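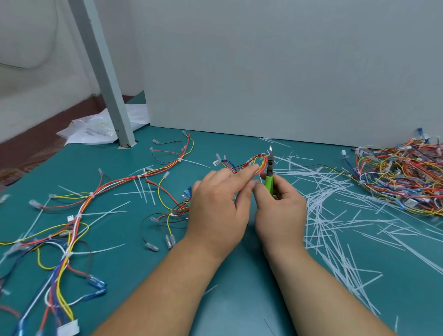
Trimming the ties

Flush cutters with lime-green handles, set against a small bundle held over the teal mat. Three more harnesses lie to the left and in the center, and the cut tails are on the right.

About this gallery

Wire harness work at the Lockyer bench in Firham, 5th April. The harnesses go to Wetton for fitting. Each one is tied by hand at intervals along its length, and the tails are cut flush with the head of the tie so they don't scratch anyone later on. The batch was 97 pieces, shared between two benches.

Tails are swept up at the end of each shift. The next set of pictures, from the Trarthorpe shop, goes up in July.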